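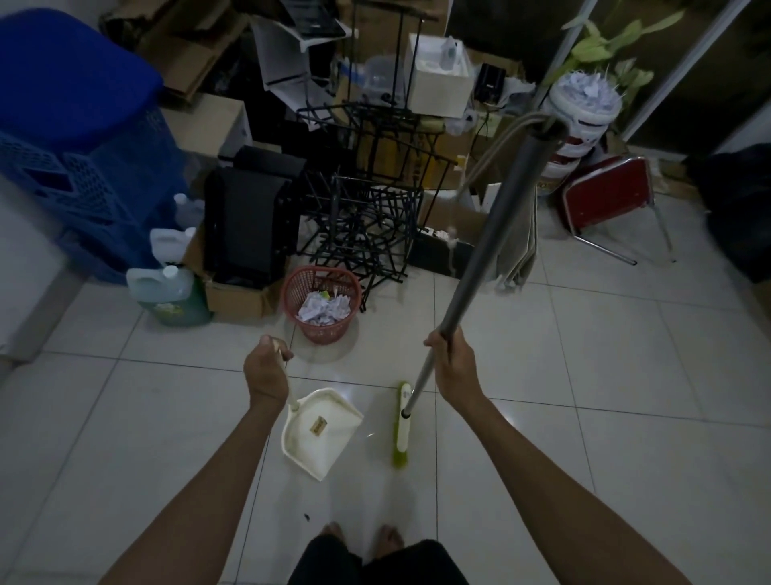
Sarmiento Street residents get a second bulky trash pickup this fall

September
By Patricio Robles

Filed under: Around Town, Trash & Recycling

Households in the Sarmiento and Dranow neighborhoods will be able to put out large items for free collection twice this fall instead of once, the city's sanitation office said.

The extra round was added after the spring pickup filled up early. Over 200 addresses signed up for that one, and the trucks ran out of room before they reached the last blocks on the Dranow side. People who were skipped then will be first on the list this time and do not need to sign up again.

Each household may put out up to 5 large items per pickup. Shelving, bed frames, chairs, wire racks and small tables are all accepted. Mattresses have to be wrapped in plastic. Paint, car batteries, tires and anything with refrigerant will be left at the curb, and those still go to the drop-off yard on Utent Road.

Loose sweepings, broken tile and yard dirt are not part of the program. They should be bagged and put in the regular bin, with bags kept light enough for one person to lift. Office paper and cardboard can go in the blue cart as usual. Shredded paper should be tied up in a clear bag so it doesn't blow down the street when the cart is tipped.

Items can go out after 6 p.m. the evening before the pickup and should be at the curb by 7 a.m. Sidewalks must stay open. Last year several residents on Sarmiento Street complained that piles had been sitting out for most of a week, and the city says it will now send a warning notice first and a fine after that.

Apartment buildings with a shared storage room can book as one address, but the manager has to make the call. The limit for a building is higher and depends on the number of units. Tenants who want to clear out a storage area should ask the manager which things belong to whom before anything is carried to the curb. The crews will not bring items back once they are loaded.

The hauling will be done by Nivodley, the company that already runs the city's recycling route. Metal will be separated at the Utent Road yard and sold for scrap, with the money going toward the cost of the second pickup.

To sign up, call the sanitation office and choose extension 3232, or stop by the front counter before 4 p.m. Callers should have their street address and a short list of items ready.

Recent stories
Utent Road yard to open earlier for yard waste
Dranow library closes side entrance for ramp work
Water main repair moves to lower Sarmiento Street
Leaf bags: where to get them and what they cost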